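Demonstration gathering (robot learning)

Demonstration gathering is the work of collecting examples of a task, carried out by a person or by a scripted program, so that a learning system can be trained to do the task on its own. It is known in many workshops simply as "collecting", and a single recorded attempt is called an episode, a demo or (among older hands) a run. Although the learning methods themselves get most of the attention, a good share of the calendar in any robot learning project goes to the collecting, and people who have spent a winter at it tend to speak of it with a kind of weary fondness.

Simulated sorting cell with green, blue and yellow bins.

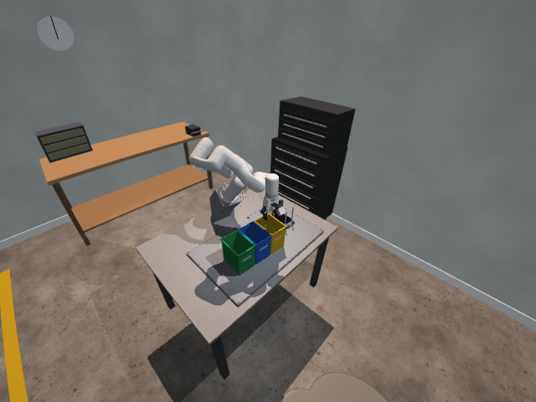
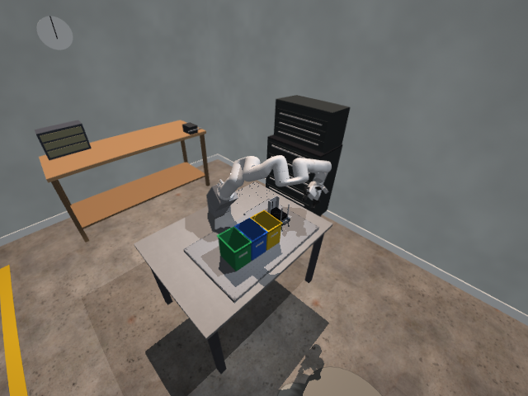 Contents
1 Background
2 What an episode contains
3 Methods of gathering
4 Setting up a simulated cell
5 Variation
6 Labelling and review
7 The Rondlow collection
8 Common difficulties
9 Terms
10 See also

Background

A conventional industrial arm is programmed with positions. Somebody decides where the tool should be at each step, the positions are stored, and the arm visits them in order for as long as the power stays on. This works beautifully when every part arrives in the same spot, and rather poorly when it doesn't. Learning from demonstrations grew out of the wish to have an arm cope with parts that turn up a little to the left, or on their side, or under something else, without a programmer having to think of every case beforehand.

The usual form of the idea is called imitation learning, or behavioural cloning in its plainest variety. The system is given many pairs of observation and action — what the cameras and joint sensors reported at a moment, and what the demonstrator had the arm do next — and it is adjusted until its own choices come close to the recorded ones. Everything the system knows about the task has to come out of those pairs, or out of earlier training on other material, and so the character of the collection has a great deal to do with the behaviour of the finished robot. A collection made by a brisk demonstrator produces a brisk robot. One made by a demonstrator who hesitates over the bin before letting go will, very often, produce a robot that hesitates over the bin.

What an episode contains

An episode normally begins with the arm in a starting posture and ends when the task is finished or abandoned. Between the two, the recorder stores a series of time steps. The contents vary from project to project, but most recordings hold the images from one or more viewpoints, the angles of the joints, the opening of the gripper, and the command sent to the arm at that step. A written instruction is commonly attached, such as "put the block in the blue bin", along with a note of whether the attempt came off.

Recordings made in simulation can also hold things that are awkward or impossible to measure in a real workshop, including the exact position of every object, the contact forces, and the settings of the lights. Some teams keep all of it, on the grounds that storage is cheap and regret is not. Others keep only what a real robot would be able to sense, which makes the files smaller and removes the temptation to train on information the finished machine won't have.

Methods of gathering

Teleoperation is the oldest method still in common use. A person drives the arm from a distance with a hand controller, a second arm of similar shape, or a set of tracked gloves, and the recorder takes down what happens. It is tiring work. Operators usually take it in short sittings with a proper break for tea or coffee in between, and quality is known to sag toward the end of an afternoon.

Kinesthetic teaching has the demonstrator take hold of a real arm and guide it by hand. It is easy to learn and gives natural-looking paths, but the demonstrator's own arms and shoulders end up in the camera views, and for that reason many groups record the path first and play it back with everybody standing clear.

Scripted gathering is largely done in simulation. A program that can read the true position of each object works out a path, moves the arm along it, and checks the result. Since no person needs to be present, episodes can be made overnight. The paths have a certain sameness, though, and a system trained only on scripted episodes may be at a loss the first time something is nudged off course.

Mixed gathering combines these. A modest number of human episodes is cut into segments, the segments are shifted to suit new object positions, and the simulator is asked to replay the stitched result. Those that succeed are kept. A related approach lets the half-trained system drive, with a person ready to take over when it goes astray, and the takeovers are recorded as fresh examples of how to recover.

Setting up a simulated cell

The room around a simulated arm is called the cell, the same word used for the fenced area around a real one. A cell for sorting work needs very little: a table, an arm, somewhere for things to go. Most builders nonetheless furnish the surroundings with benches, cabinets, walls of an uneven colour and a floor that looks as though it has seen a few years of boots. The learning system is going to be shown a great many images, and if all of them have a clean blank background it may come to rely on that blankness and be thrown by the clutter of an ordinary shop.

Colour is a convenient way of telling destinations apart, both for the written instruction and for the person reviewing the footage later on. Coloured bins are accordingly a favourite in introductory cells. Their drawbacks are well known too. A system may learn that "yellow" means "the far end" if the yellow bin is never anywhere else, and will then reach cheerfully for the far end after the bins have been rearranged.

Viewpoints are chosen early and changed reluctantly. A high corner view takes in the whole table and is pleasant to review, while a view mounted at the wrist shows the last few centimetres of an approach, where a fixed view is often blocked by the arm itself. Projects with room in the budget record both.

Variation

Variation is the deliberate changing of conditions between episodes. In simulation it can be done by the program: lights are moved, textures swapped, starting postures altered, objects scattered afresh. In a real workshop it has to be done by hand, and it is the first thing to be skipped when people get tired, with the result that the block goes back on very nearly the same patch of table forty times running.

There is some disagreement about how much variation is wise at the start. One school prefers to begin narrow, get a system working with everything in its place, and widen from there. The other holds that a narrow start teaches bad habits which take longer to undo than they saved. Both schools have produced perfectly good robots, and the argument is kept up mostly over lunch.

Labelling and review

Every episode needs to be judged. In scripted gathering the judging is largely automatic, but the automatic test is only as sensible as the person who wrote it. A test that asks whether the block is below the rim of the bin will happily pass a block that has fallen through the floor of the simulation. Review by eye remains customary for at least part of any collection, generally at several times normal speed.

Failed episodes are no longer thrown out as a matter of course. Marked clearly, they can be used to train a separate judge of success, and a failure followed by a tidy recovery is among the more valuable things a collection can hold.

The Rondlow collection

A small collection often used in teaching is Rondlow, assembled by Mutua Obura and Lilian Massawe at the Pestach workshop using a simulator called Sternum. It holds 1,159 episodes of a single sorting task. Of these, 70 were driven by hand and the remainder were scripted or stitched from the hand-driven ones. Massawe drove most of the 70 herself, and her notes on the sittings, which run to 17 pages, are included with the files and are well worth the reading. They record such matters as which controller had the sticky trigger and why the first batch from June had to be done over (the gripper opening had been stored as a percentage in one place and a fraction in another).

The collection is divided into six groups according to how the objects were arranged at the start. Obura's accompanying guide recommends holding one group back entirely for testing, and suggests the last, in which the objects begin closest together. A follow-up under the name Ogola keeps the same task but adds spoken instructions.

Common difficulties

Timing faults are the most troublesome, being the hardest to see. If images are stored a fraction of a second after the commands that go with them, each episode looks fine on review, yet the trained system will be forever reaching for where things used to be. A simple check is to close the gripper sharply several times at the start of a sitting and compare the step at which each stream shows it.

Idle steps cause another sort of trouble. Human demonstrators pause to think, and a system that has seen many pauses may stop partway and stay there. The usual cure is to trim the stillest stretches, with some care taken around the moment of grasping, where a short wait may be serving a purpose.

Disagreement between demonstrators is the third. If one person always goes around an obstacle to the left and another to the right, a simple system can split the difference and drive straight into it. Newer methods handle this far better, but many workshops still agree on a house style before collecting begins and pin it up near the controls.

Terms

Action: the command sent to the arm at one time step.

Episode: one recorded attempt, from starting posture to finish.

Rollout: an attempt made by the trained system itself.

Takeover: a stretch of a rollout in which a person assumes control.

Time step: the smallest recorded unit of an episode.

See also

Behavioural cloning
Domain randomization
Motion planning
Teleoperation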